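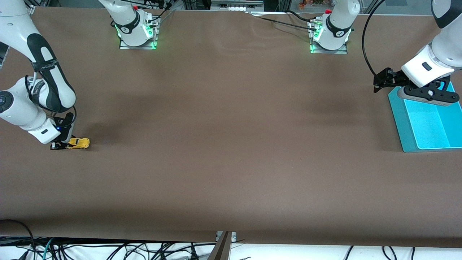
Section 4: Bleeding the radiators on your Wilcombe heating kit

Right, I've done this on every radiator in my own house (and a good few in my sister's), so don't be put off! Give yourself half an hour and have an old towel handy.

1. Turn the heating off at the Howells timer and leave the radiators to go cold.
2. Start downstairs, with the one furthest from the boiler.
3. Hold the towel under the bleed valve and fit the key. Mine is the small brass one from the Bastgate bag.
4. Turn it a quarter turn anticlockwise. You'll hear a hiss.
5. When water dribbles out, close it up – snug, no more than that.
6. Do the rest the same way, then go upstairs.

Caution: never take the valve screw right out. I did once, and I had black water up the wallpaper.

Note: check the pressure gauge afterwards. If the needle has dropped below the green band, top up as in Section 6 before you put the heating back on.

I do mine every July, when I don't miss the heat. Spare keys are part number 171 if yours goes down the back of a drawer.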